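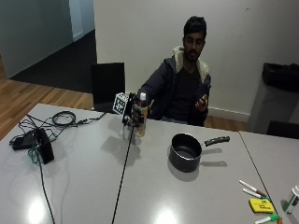

Viera Halás told us at the end of her first term that she had signed up to learn piano tuning and had mostly learned how badly every piano she had ever loved was out of tune. She wanted to know if there was a refund for that. There is not, but she did come back for the second year.

About Jorncombe

Jorncombe is a night school for people who want to tune, regulate and repair pianos. We teach adults, most of whom have jobs that pay better. Classes run on weekday evenings from September through June, with a short course in July for anyone who can stand a room full of uprights in that kind of heat.

The school was started by Soudabeh Kazemi, who had been tuning for churches, bars and one very particular cruise line, and was tired of being asked to recommend somebody when she was booked. She took two students to begin with. One of them quit to open a bakery and still sends bread. The other was Babak Babaei, and he now teaches the second-year course and disagrees with Soudabeh about hammer felt in front of the students.

What we teach

First year is tuning by ear. Yes, there are apps, and yes, they are good. You may use one in second year, by which time you will have opinions about it. Until then you get a fork, a lever, a handful of mutes and a piano that has been knocked out of tune by the class before yours. Expect to spend several weeks on unisons. People tend to find this either restful or unbearable, and we can usually tell which by the first coffee break.

Second year covers the action: regulation, voicing, broken strings, sticking keys, and the things that fall inside pianos. Pencils, mostly. Also hairpins, guitar picks, a set of dentures nobody came back for, and enough small change to pay for the cookies.

Trinidad Gallardo teaches a separate evening on running a business, covering invoices, insurance, and how to tell a family that Grandma's piano is finished. She makes students practice that last one out loud. Some of them have gone home upset about an imaginary piano.

The building

We rent the ground floor of the old Najafi carpet warehouse, which has wide doors, a flat floor and a smell we have stopped noticing. Pianos come in by the loading dock. The heating belongs to the landlord and has moods of its own, so bring layers. Parking is free after 6, and the sign saying otherwise is older than the rule.

Our pianos

All donated, and none of them flattering. We have good makes in poor health and poor makes in surprisingly good health, plus a grand with a cracked plate that we keep for looking at. If you have a piano to give away, please call before you load the truck. We say no to most of them, and it is easier on everybody by phone.

After the course

We have trained 118 tuners so far. Many work for themselves, a few have gone to shops or concert halls, and some only ever wanted to fix the one in the living room. We think that is a perfectly good use of two years, although their spouses have sometimes written to us about the noise.

Getting in touch

Fatemeh Akbari runs the office and answers the phone in the afternoon. You don't need to play the piano to apply, and you don't need perfect pitch. People who have it often struggle at first, and they take it personally. Visitors are welcome on any teaching night. Come in by the side door and please don't talk while someone is setting the temperament.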